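4.3 Running the color sort check

Do this check after the Ruma arm is mounted and before you load any program of your own.

1. Place the metal tray behind the two plates, red plate on the left, blue plate on the right.
2. Put the red and blue cubes in the tray. Keep them off the tray walls.
3. On the Emgate panel, open Checks and select Color Sort.
4. Set the speed to 50 percent and press Start.
5. Wait for the arm to stop. A full run takes roughly 4 minutes.
6. Compare the plates with the photo at the end of this section.

CAUTION: Keep hands clear of the tray until the panel reads Idle - the gripper can move again after a short pause.

Note: Cubes may touch or sit at an angle on the plate. Only the color has to match.

If a cube is left in the tray, raise the grip force to 85 and repeat from step 2. If the panel shows code 44, go to section 6.

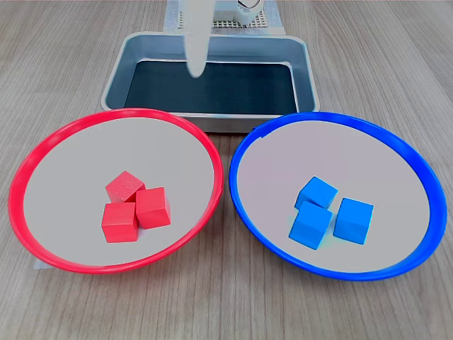
Photo: Orsolya Orbán / Emgate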